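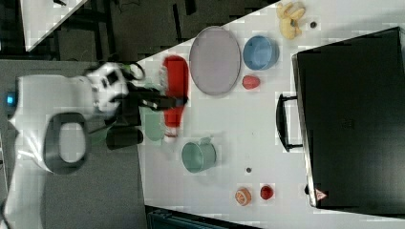
How does a tram know where to stop?

Have you ever stood at a tram stop and watched the doors arrive exactly in front of the yellow line? It happens so many times in one day that most people don't look at it any more. But a tram is very heavy, and to stop it in the right place is a skill which the driver must learn for many weeks.

Let's take the tram line in Viltum. It goes from the harbour to the suburb of Stotine, and it has 16 stops. The trams on this line are 30 metres long. That is longer than two buses parked one behind the other!

Steel on steel

A car has rubber tyres, and rubber grips the road very well. A tram has steel wheels, and they roll on steel rails. Steel is smooth, so the wheel can roll a long way with only a little push. This is good for saving electricity. But it also means the tram can't stop as quickly as a car. When there are wet leaves on the rails in April, it needs even more distance. The leaves are squashed by the wheels and they make a slippery layer, a bit like soap.

Three kinds of brakes

The driver in Viltum can use three different brakes.

The first one is the motor. When the driver pulls the handle back, the electric motors begin to work the other way around. They make electricity instead of using it, and this slows the tram down. The electricity goes up into the wire above the street, and another tram nearby can use it to climb a hill.

The second one is the disc brake. It squeezes a metal disc with two pads, in the same way as on many bicycles. It is used for the last few metres and for holding the tram still while people get on.

The third one is the track brake. Between the wheels there are strong magnets, hanging just over the rail. When they are switched on, they drop down and hold on to the rail. The driver uses this brake in an emergency, for example if a dog runs across the tracks. You will feel it in your stomach - so please hold the rail when you are standing!

Finding the right spot

At each stop there is a small white board beside the track with a number on it. When the driver's window is next to the board, the doors are in the correct place. The stop called Shehu Street is the most difficult one, because it is on a slope and the tram wants to roll a little.

New drivers practise at the Sturnia depot before they carry any passengers. They practise almost 200 stops there, first with an empty tram and then with heavy sandbags on the floor. A full tram needs to begin braking earlier than an empty one.

Words to know

Depot: the place where trams sleep at night and where they are washed and repaired.
Rail: the long steel bar that guides the wheels.
Emergency: something sudden and dangerous, when you must act quickly.

Try it at home

Put a toy car on a smooth tray and lift one end slowly. Look at how high the tray is when the car begins to roll. Now put a tea towel on the tray and do it again. Did you have to lift it higher? Ask a grown-up if you may use the tray first.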